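Ticket: Remote demos on the lab bench scene rejected by the checker
Project: Clemness (simulated bench, teleop)
Opened: October 22, 2025
Opened by: Zoia Lytvynenko
Status: Resolved, grudgingly

Problem

I'm recording demonstrations in the simulated lab by remote control, using the Ornden hand controllers. Each demo goes to Drondo, our checker, which decides whether it's fit for training. Drondo has thrown out 44 of mine with the same message: "gripper drift at contact." I have asked it what it would prefer. It has no comment field.

The trouble is always near the machine panel. I bring the fingers in nearly closed, I hold my hand still, and according to the log the gripper keeps creeping for 800 ms after I stop. From the wrist view it looks perfectly well behaved, fingertips up against the board with the holes in it and the keypad off to the left. The display on the panel has a fault on it starting "Fault: jammi", and I'm choosing not to take it personally. 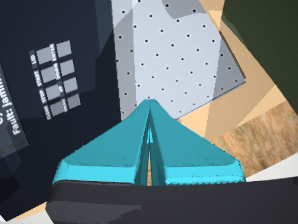 Witkowska hit the same creep in May, and there it came from the smoothing on the controller side. Before touching the simulator, check whether the filter is being applied twice, once in Ornden and once in the recorder. Also, please stop restarting the scene between tries. It wipes the timing log, and the timing log is the only thing in this stack that tells the truth.

Fair. I had been restarting the scene a lot. It felt like doing something.

What I tried

1. Recalibrated the hand controllers. No change, though the calibration screen congratulated me.

2. Slowed my approach to the panel. The drift got smaller and my demos got so long that Drondo rejected them for length instead. A new error message was at least a change of pace.

3. Turned off smoothing in the recorder and left it on in Ornden. Creep gone. It was on in both places, as suggested above. The recorder's checkbox is labeled "comfort," so I had assumed it was about my wrists.

4. Switched to the wide view for the reach itself — with the whole bench in sight I can line up the arm against the dark side of the big white machine, and use the wrist view only for the last bit. I should have been doing this from the start. Steering by wrist view alone is like parking by looking at the tire.

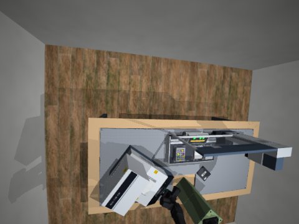 Result

Recorded 4 new demos with the single filter. Drondo accepted 3. The other one was my fault: I let go of the grip button to scratch my nose, and the gripper opened on cue.

Still open

The 44 rejected demos stay rejected. I looked into correcting the timing afterward, but the hand motion in them is me fighting the lag, and I don't want a robot learning that from me.

Could someone rename the "comfort" checkbox? I'll take any word with "filter" in it.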